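Setting a Plain Table for a Fruit Plate, and Keeping It Looking Nice

I've been laying tables for other people for a good long while now, first at my aunt's boarding house and later at Hoststead, where we put fruit out every afternoon whether anyone had asked for it or not. People write in more often about the fruit plate than about the big dinners, so I finally sat down and wrote out the way I do it at home, with a white table and one pink plate.
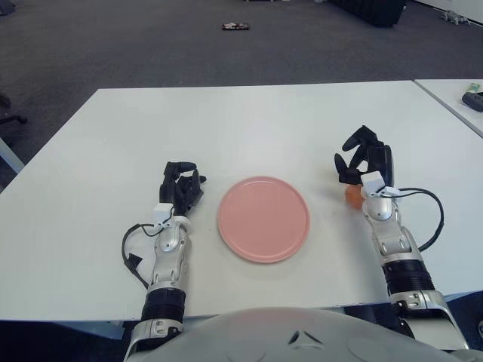 What you'll need

A table with a clean, flat top. Mine at home is white, and I love it for this (I do wipe it an awful lot).
One round plate with a slightly raised rim
Fruit, which in summer means peaches or apricots at our house, and oranges when it's cold out
A soft cloth and a dry towel
A small knife and a napkin, if your guests like to cut their fruit

Step 1. Clear everything off

I mean everything, even the mail and the salt shaker. It's so tempting to push things down to one end and tell yourself you'll get to them later, but a plain table only looks restful when it's plain all the way across. Put the whole pile on a chair in the next room if you have to. I've done it many times and the mail was always still there in the morning.

Step 2. Wipe the top, then dry it

Use a cloth wrung out in warm water with a drop of dish soap, and go from the far edge toward yourself in long, overlapping strokes. Then dry it with the towel right away. A white matte top will hold on to water marks, and you'll see every one of them once the afternoon sun comes in low. If there's a sticky ring, lay the damp cloth over it for a few minutes and go fold some napkins. Please don't scrub at it with anything rough! I dulled a corner of my mother's table that way and I still look at it when I visit.

Step 3. Choose your plate

A shallow plate is kinder to soft fruit than a deep bowl. In a bowl the peaches at the bottom carry all the others, and by evening they have bruises you never saw coming. A low rim is enough to stop a round fruit from rolling off, and you can see at a glance which ones need eating first.

As for color, I'm very fond of coral pink under anything orange. It's warm without shouting, and against white it does most of the decorating for you. A friend of mine, Vilhjálmur Riis, swears by dark blue and will tell you so at length, and I'll admit his lemons look wonderful. Plain white on a white table is pretty too, although I find it disappears a little unless there's plenty of fruit on it.

Step 4. Put the plate down before the fruit

Set the empty plate in the middle of the table and then walk away from it. Go to the doorway, turn around and look. It's much easier to nudge an empty plate over than a full one, and what seems like the middle when you're leaning over it can be well off when you see it from across the room. For a long table with people at both ends, I'd use two plates and leave a good gap between them for elbows.

Step 5. Add the fruit

Wash and dry it first. Fuzzy peaches need a gentle hand here, so just cool water and a pat with the towel. Set each one down with the stem end underneath, where it will sit more steadily. For a plate of ordinary dinner size, 4 peaches is plenty. Start with the biggest, a little off center, and let the others lean in beside it. If you only have one nice orange in the house, put that out by itself and don't fuss. It looks lovely.

Step 6. Think about timing

Soft fruit tastes best when it isn't straight from the refrigerator. I take mine out up to 90 minutes before company comes, and I leave it a bit less than that when the kitchen is hot. Anything already cut stays in the refrigerator, covered, until people are sitting down.

Looking after it during the week

Turn the fruit over gently each morning and check underneath. One soft spot will spread to its neighbors faster than you'd think. Anything going over gets peeled, sliced and stewed with a spoonful of sugar, and that's breakfast taken care of. Wash the plate every time you refill it, too, even when it looks clean, as peach juice dries clear and then grabs hold of the next peach.

In March, when the peaches are nothing to write home about, I switch to oranges and leave everything else just the same.

Updated 2020-06-25 with the note about washing the plate.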